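Trurkano steamed bun notes, README

Covers plain and filled buns cooked in a single-tier electric steamer.
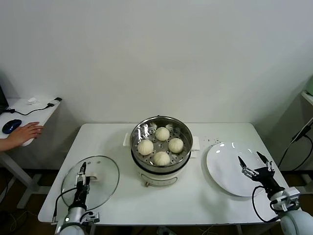
How far apart should the buns sit in the basket?
Leave a two-finger gap on every side. They swell while cooking and will stick together if they touch.

Files
buns.csv has 3547 rows, one per bun. Columns are batch, flour, filling, minutes and notes.
flours.txt lists the 13 flours tried. Bevness and Skudby are separate entries.

Known gaps
Batches 3 and 4 have no times. Filling weights start in August.

Last edited 9 January 2017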